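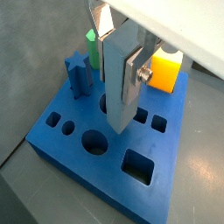
A blue shape sorter on a gray tabletop.

My town library, in Nunthorpe, lends toys. It has done so for years, out of a back room with one window, and until this spring I had never given it much thought. Then the town put out a draft budget that would close the room and save 617 dollars a month. I think that is a mistake, and I don't have small children, so I have nothing to gain by saying so.

The case against the toy room is simple. Pieces go missing. Toys have to be wiped down and checked, which takes staff time. Most families can buy a puzzle or a set of blocks secondhand for very little. Dean Sugden made all of these points in a letter to the paper in April, and he made them fairly. He also wrote that a library should stick to books.

I disagree with him most on that last point. A library lends things that people need for a short while and don't want to own. Books fit that, and so do toys, maybe better. A child of two will work at putting shapes through holes every day for a month and then lose all interest. The family then has a large piece of plastic that goes to the basement or the curb. I have helped clear out enough basements to know where it ends up.

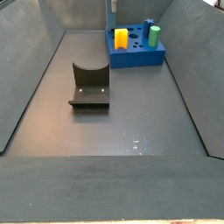

Storage is the other complaint, and I take it more seriously. The back room is small and the library wants it for meetings. But the library in Uson had the same problem and moved its toys onto two rolling carts, which go against the wall when the room is booked. They lend 80 toys that way. We have 72. I don't see why carts wouldn't work for us.

As for missing pieces, Uson charges 50 cents for a lost part and throws nothing out unless it can't be used. A puzzle with a gap in it gets a note on the lid and goes back on the cart. People still borrow it. My sister did, twice, for my nephew, who didn't seem to mind.

There is also the matter of who uses the room. On the mornings I have gone in, it was mostly grandparents and people who look after other people's kids. They need toys for a few hours or a week, and they are the last ones who should be told to go buy a set.

If the town needs the money, it could start with the holiday lights on Vonau Street, which stay on until two in the morning. I would trade an hour of those for the toy room.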